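Okay, book people, I have news, and I've been sitting on it since breakfast because I had to go to my actual job first. Eilidh Moncrieff is writing a third Jelidgate book! It's called The Salt Clerk, it's coming out in April, and Broltik is publishing it, which means Semple has lost her. I did a little dance in the parking lot.

If you've been reading me for a while you know how I feel about Jelidgate. If you're new, hi, it's a fantasy series about a harbor town where the dead have to pay taxes, and the main character, Tamsel, is a seventeen-year-old who goes door to door (well, grave to grave) collecting them. The first book was funny and mean and had the best grandmother I've read in years. The second one ended with Tamsel locked inside the customs house with the tide coming in, and then we got nothing. Three years of nothing! I had pretty much made my peace with Tamsel drowning.

The announcement went out in Moncrieff's newsletter this morning. It was short, and she sounded tired but happy. She says the draft was finished last winter, that she cut a whole subplot with the lighthouse twins (I will miss them, I was the only person who liked them), and that the book picks up eleven minutes after the last one stopped. Eleven minutes! I love that she counted.

There's a new editor too. Morven Guthrie, who came over to Broltik from a small horror press, has had the manuscript for a while, and Moncrieff thanks her for "making me take out every single prophecy." I cheered out loud at that. The prophecies were the weakest part of book two for me. I said so in my review at the time and got some very cross comments, so I'm going to enjoy this for a minute.

Now the less fun part. Semple is keeping the first two books, so the new one won't match on your shelf. Different size, different cover artist, different everything. Broltik has hired Aslı Altıntaş for the cover, and I've adored her stuff ever since the moth book, but I also have two hardcovers with those green spines and I wanted a third green spine. I'm a simple person. Moncrieff says she asked and the answer was no.

There will be a signed edition of 2491 copies, sold only through Stenero, and each one comes with a folded map of the town. Preorders open at noon on the first of the month. Last time I tried to buy something signed from Stenero the page froze while I was typing my zip code, and when it came back everything was gone, so I'll be on two devices this time and probably my sister's phone. One copy per person, and they're checking addresses. The regular hardcover will be everywhere.

I also went digging in the fan forum at lunch, where the thread had 195 replies already. Most of it is people screaming, in a nice way. There's a good long post by Senga Pringle, who keeps the Jelidgate timeline, working out what eleven minutes would mean for the water level in the customs house. Her math says Tamsel is in up to the ribs. She also thinks the title gives away who the clerk is, and I stopped reading right there because I don't want to know. If you do, it's on page 12 of the thread.

A few people are worried about the audiobook. Eilidh Strachan read the first two (yes, two Eilidhs, it confuses everybody) and she IS Tamsel as far as I'm concerned. No word on whether she's back. Moncrieff's newsletter says "audio news soon," and I'm choosing to be cheerful about it. If they give us somebody new I will listen anyway and complain the whole time.

My plan is to reread both books before April and post as I go, a few chapters at a time, nothing fancy. I haven't opened the first one since it came out and I'm a little scared. Sometimes you go back to a book you loved and the jokes just lie there. I remember the grandmother's funeral chapter as the funniest thing I'd ever read, and I was also on cold medicine that week, so we'll see.

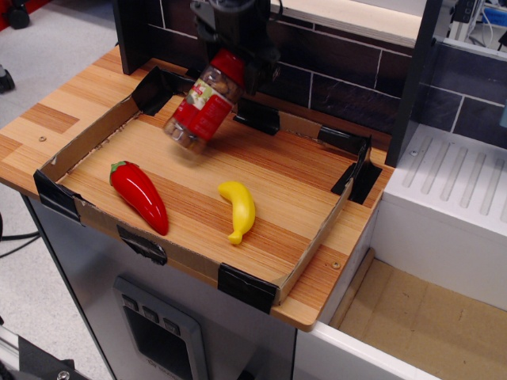
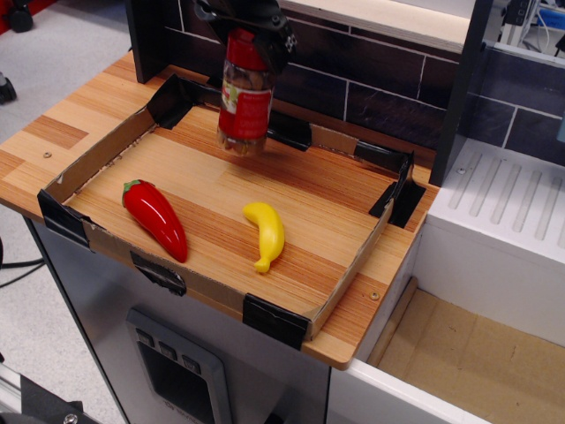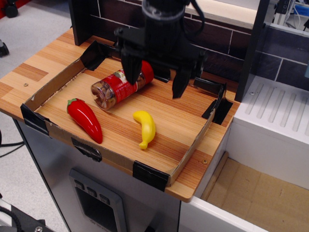 Anyway, the readalong. I'm starting with chapters one through six, and you're welcome to join in with whatever copy you've got, library, paperback, the one with the coffee ring. I'll put up a post when I'm done with each chunk and we can argue in the comments like always. Please mark your spoilers, some folks are brand new. You'll want something to eat too, since Tamsel never stops snacking in the first book and it gets to you by chapter two, so get yourself a clear plastic jar with a red lid like the one lying on its side in the last picture and keep it within reach. And if any of you have an extra copy of book two, my cousin needs one and her library has a waiting list as long as my arm.

I'll update when the full cover shows up. The newsletter only had one corner of it, a bit of rope and what might be a boot, and I've already stared at it more than a grown woman should.

Recent posts
Jelidgate book two: I loved it, I threw it, I picked it up again
Five fantasy grandmothers who could beat me in a fight
My library hold list is out of control
The moth book, reviewed by someone scared of moths
Why I quit the vampire bakery series at book four
Reading slump diary, part three
2847 pages in one month and what I remember of them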